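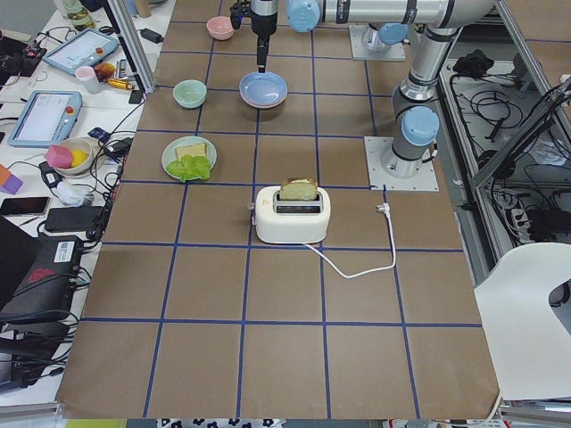

Figure 1. The Kerkgate table during a toaster and plate trial. The tape grid is used for placing objects.

Kerkgate kitchen manipulation project
Progress report for June
Prepared for the Pendemow fund by Dariusz Jabłońska

1. Work since the last report

The second half of the work plan asked us to find out how much the starting layout of objects matters when a two-arm policy is trained on a small number of demonstrations. We have now finished data collection for the first comparison and have results for one of the two tasks. The second task is collected but only partly evaluated.

Both tasks use the same objects: a white two-slot toaster, sliced bread, lettuce, and a small set of plates and bowls in pink, green and blue. Task A is to take a slice of bread from the toaster and put it on a plate. Task B is to separate two stacked plates and set the top one down in a named grid square. The toaster is never switched on in either task.

2. Method

We compared two ways of choosing start positions. In the free condition the operator set the objects down wherever seemed reasonable before each demonstration. In the grid condition a script picked a square for each object, and the operator put it there. The table is covered in brown paper and marked off with dark blue tape, so a square can be read out and found quickly. The script rejects layouts where an object would sit on an arm's base plate or out of reach of both arms.

We collected 200 demonstrations per condition for Task A, 400 in all. Remigiusz Kozłowski did most of the operating and I did the rest. We switched between conditions within each session so that practice effects would not all land on one side. The same training code and settings were used for both sets, and no settings were changed after the first evaluation run.

Evaluation used 100 trials per policy, with layouts drawn by the script and held back from training. A trial counts as a success if the bread ends up fully on the plate and neither the plate nor the toaster has been pushed out of its square.

3. Results for Task A

The policy trained on grid layouts did better than the one trained on free layouts. Most of the gap comes from trials where the toaster was far from the middle of the table. When we went back through the free demonstrations, we found that the toaster had been placed close to the center in the large majority of them. Neither operator had noticed doing this.

With the toaster in one of the middle squares, the two policies were close enough that we would not claim a difference. The grid policy was slightly slower to start its approach in those trials. We do not have an explanation yet.

The most common failure in both conditions was a grasp too low on the slice, which tore the crust or pressed the bread back into the slot. Changing the layout method did not help with this. Fresh bread was worse than day-old bread, and we now use a slice for no more than one session.

4. Problems

The paper covering wrinkles along the edges and has been replaced twice. Each time the tape had to be laid again, and the first relaid grid was off by enough that we discarded a morning of Task B demonstrations. We now check the grid against a cardboard template before starting.

The toaster cord is the other recurring trouble. In a number of early trials the cord pulled the toaster when an arm brushed it. We considered cutting the cord off but kept it, as the work plan calls for unmodified household objects. Its position is now reset between trials along with everything else.

Guvesar delivered the replacement finger pads three weeks late. This held up Task B but not Task A.

5. Spending

Spending is within the approved budget. The bread, paper and tape line is over its small allowance, and we have covered this from the travel line, where the visit to the Pawłowska group was done by video call. We are not asking for additional funds.

6. Next period

Finish the Task B evaluation and report it in the same form as Task A.

Run a third condition for Task A in which the operator places objects freely but is shown a tally of the squares already used. If this closes most of the gap, it would be easier for other groups to adopt than a scripted layout.

Collect a short set of demonstrations aimed only at the low grasp. Remigiusz has proposed starting these with the gripper already above the slot, and will write up the procedure before collection starts.

The Task A demonstrations and layout files are ready to share with the fund's reviewers on request. The Task B files will follow once the discarded session has been removed from the index.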